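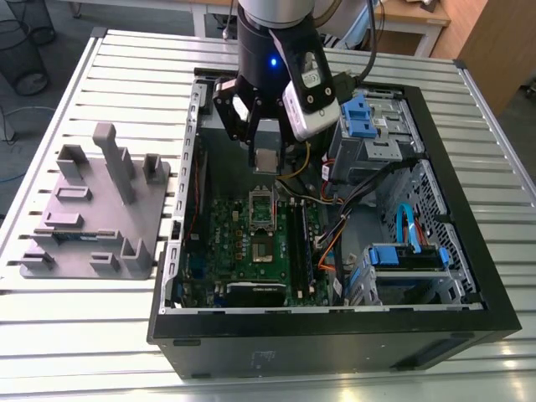 Keeping old desktops in service: questions for a refurbisher

Vosido, a repair shop in Hatville, refurbishes over 400 office desktops a year and sells most of them to schools in Stenthorpe. Its owner spoke to us on a Tuesday between deliveries.

Intake testing comes first. "We run memory for 3 passes and the drive for one full read," the owner said. "A drive with reallocated sectors is scrapped — no second test."

Thermal paste is replaced on every unit. The shop cleans both surfaces with alcohol and tightens the cooler screws in a cross pattern.

Power supplies cause the most returns. "A supply can pass at idle and fail at load. We hold each one at load for 600 seconds and log the 12-volt rail."

Asked about pricing, the owner said parts set the floor. Labor is billed at a flat rate, and the warranty runs through the following May.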